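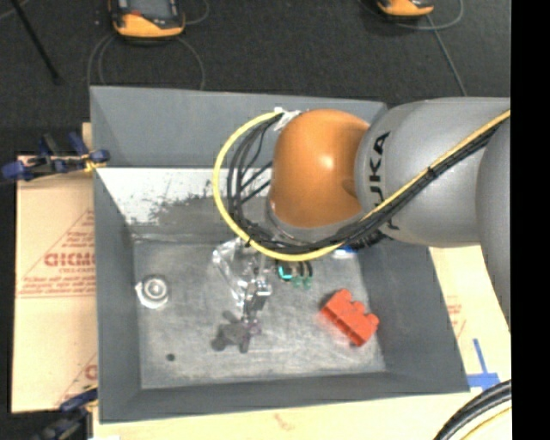 Bin picking diary, a thread. I rewrote the grasp planner over the break and I have feelings!

1/ The old version scored every grasp candidate from one depth map, then sent the best one straight to the arm. Fast, simple, and terrible near the walls. The wrist would plan right into the sloped side and the collision checker would (correctly) say nope.

2/ New version checks reachability first. We sample 1132 candidates per pick, throw out anything the wrist can't get to, and only then run the scoring network. Planning time went UP by 28 ms and I don't care one bit.

3/ Clear plastic is still my enemy. Depth comes back full of holes and the segmenter (we call it Totar) either merges it with the neighbor or pretends it isn't there. Bare shiny metal doesn't help either.

4/ Small fix I'm way too proud of – cable slack is now a cost in the joint-space planner. It picks the lazier wrist rotation when two grasps score close.

5/ Still open: 19 failing replay tests, all of them timestamps between the camera and the controller. Yes, I've tried turning off the filter. Yes, it got worse.

6/ Cleaning up the replay viewer next. If you've made depth completion work on clear packaging, my replies are open.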